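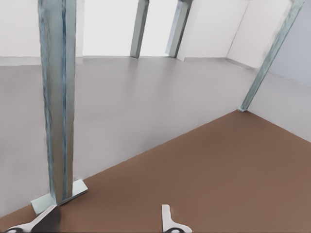 Brown surface, grey metal posts.

16 October 2019

Up before the alarm. Rain overnight and the back gutter running over again by the kitchen window. I must get the ladder out, but not today, as today was meant for the loom.

Caught the 88 into Kuradville after breakfast to fetch the yarn. The bus was late and then sat outside the library for ages while the driver waited for another driver. Read most of the chapter on tension while we were stopped and understood perhaps half of it. Ó Dubhghaill had the order behind the counter, already bagged. It is 3,000 metres of the Kimance two-ply in the oatmeal and the dark green. The green is darker than the shade card, nearly black indoors, but when I took it to the door I liked it well enough and kept it. They had no more of the rust colour and don't expect any before spring, so the border will have to be green as well.

Bought a bread roll and some stamps. Forgot the light bulbs, so the landing is still dark.

Started winding the warp before lunch. The plan is a blanket, plain weave in the middle with a twill band at each end, 300 ends. The loom is 36 inches wide, so there is room to spare at both sides, and at twelve to the inch it should come out at 25 inches before washing. Two panels sewn together down the middle, then. I had wanted it in one piece but I am not selling this loom to buy a wider one, and there is nowhere to put a wider one.

Winding went steadily until the phone rang. It was the surgery about the flu jab. When I came back I had lost my place and had to tie off and count the whole lot again. I have now put a bit of red cotton round every group as I go, as the book told me to in the first place. My shoulder ached by the end, the left one, from holding the arm up to the top pegs. Next time I'll set the board lower down.
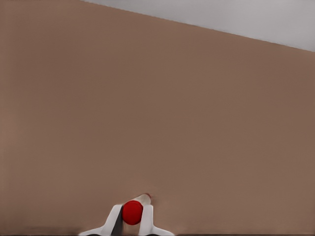
Brown, and a wedge of pale grey towards the top right.

Had soup and the roll. Lay on the bed with the radio on and did not sleep.

In the afternoon I took the chain off the board and got it spread in the raddle. The oatmeal behaves nicely. The green sheds a bit and the fluff gets everywhere, on my jumper, in the tea. I wound on slowly with old wallpaper between the layers. On the last blanket I used newspaper and it went soft, and the outside threads sank into it, and one edge wove up tight and the other wavy the whole way along. Wallpaper is much firmer. I have half a roll left from the spare room and that will do both panels if I cut it narrow.

Threading started at four and I stopped at six when the light went. The lamp is no good for the green. I did the right-hand border and checked it, found two threads crossed near the start, undid them, and checked it again. The rest can wait until morning. It is better done by the window anyway.

Wrote to the guild in Kuvlow about the spring show. They want a form, a small sample and a few lines about the piece, and I have put it down as a blanket in two panels with no title. The form had a box for how long I have been weaving. I wrote four years, which is true if you count the year I mostly didn't. The entry fee has gone up. Posted it on my walk round the block, so one of the stamps has been used already.

The road is full of wet leaves and the drain by the corner house is blocked. Cold enough for gloves on the way back. Saw the first firewood van of the year outside the terrace, and that reminded me to look in our own shed. There is enough for a few weeks if I only light it in the evenings.

Supper was eggs. Washed up, hung the damp things over the bath, wound two bobbins of oatmeal for the weft while the news was on. The bobbin winder has begun to squeak and wants oil.

Tomorrow: finish threading, sley the reed if there's time, light bulbs, ring about the gutter if it's still raining. I would like to have the first few inches woven before the weekend to see what the twill does in that green. If it looks too heavy I'll pull it back and make the bands narrower, and use what is left over for a cushion.

Bed at ten. Still raining.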